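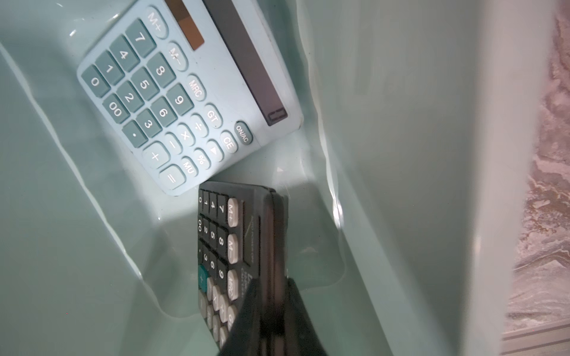 Figure 3. Calculator with 00 and GT keys, shown in a pale green plastic container.

3.2 Keying practice in small-office bookkeeping

The Grasbridge survey asked clerks in small offices how they check the totals on paper invoices before entering them in the ledger. Most offices in the sample use accounting software for the final record, yet the desk calculator remains the usual tool for the first check. Clerks in Hirnia described the same routine in nearly the same words: add the column once, clear, add it again from the bottom, and compare.

We reviewed 2617 invoices from 32 offices over a period of 18 weeks. Each invoice was added by the clerk who normally handled it and later compared with the ledger entry. Errors were sorted by type, following the scheme used in the earlier Godoy report. Transposed digits were the most common type. Dropped zeros came second and were concentrated in offices where prices are written in whole hundreds. Clerks who said they used the double-zero key made fewer errors of this second type — a difference that held in both towns.

The grand total function was less widely used than expected. Several clerks knew the key but preferred to write subtotals in the margin, where a supervisor could see them. Offices that followed the Sostunon procedure, under which subtotals must be initialed, showed the same preference.

Desk layout was recorded separately. Calculators often share a surface with other office items, and clocks and small supplies may be kept on a tiered organizer nearby (Figure 4). We did not find a link between layout and error rate. 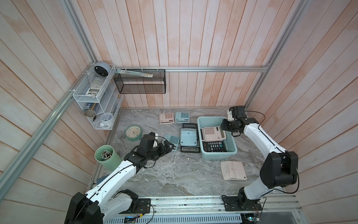
3.3 Limits of the sample

Participation was open to offices with at least 90 paper invoices in the study period. Offices that had moved fully to electronic billing are therefore absent, and the results should not be applied to them.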